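Tidy Corner at the Tully Room: Progress Report, May

We are six months into the grant, and the corner finally looks like somewhere you'd want to spend a morning! The jungle mural is up on all three sides, the dark brown marble surface is in, and the first toys have moved onto it.
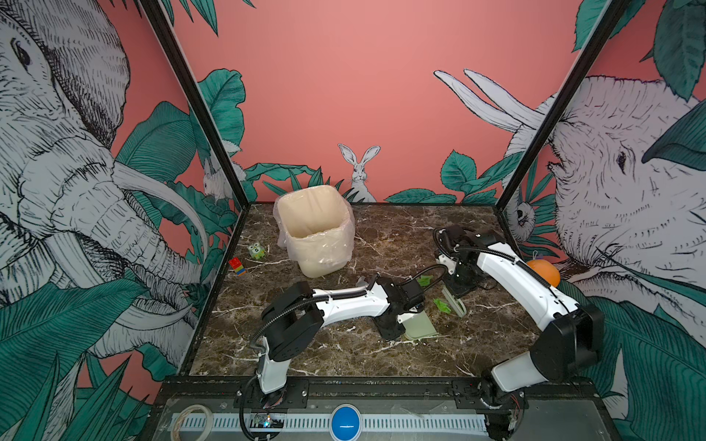 Submitted by the Tully Room project team, for the Clakura Small Spaces Fund

The elephants are everyone's favorite so far. They take up most of the side walls, and the pink wall at the back has a white rabbit peeking out between the leaves with its ears straight up. Skorkavier printed the panels for $1,009, and we spent $700 on the marble. Both bills are paid.

We went with a cream bin and a liner folded over the rim – plain, easy to change, and it looks good against the teal leaves. The little green owl with the 5 on its belly has a place beside it, next to the stacked blocks.

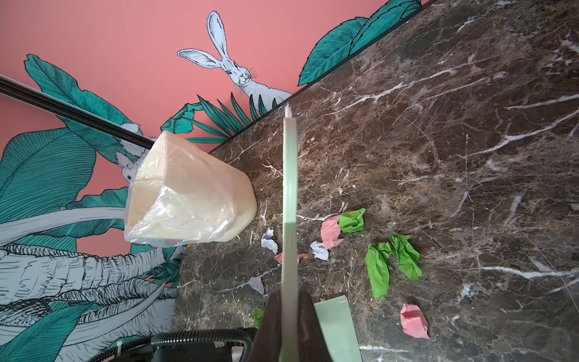 Clearing up

Paper scraps are the main thing we clear away, and we're really happy with the scoop. It's pale green, wide enough for a crumpled sheet, and it tips straight over the bin. Ninum sent us a spare liner pack too (90 bags), so we're set for a good while.

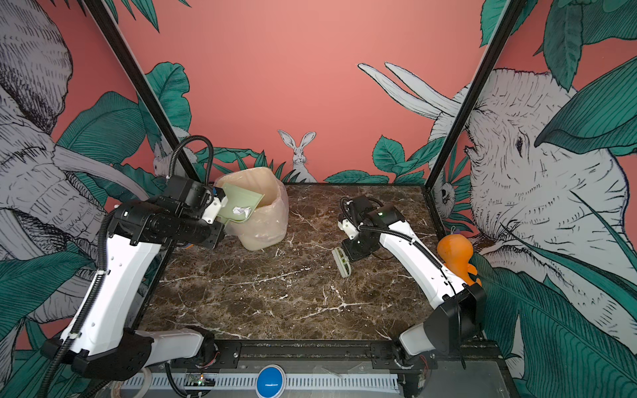 Crumpled paper on the scoop, over the bin.

Still to do before the next report: a second set of blocks, a shelf for the plush toys, and a label for the bin.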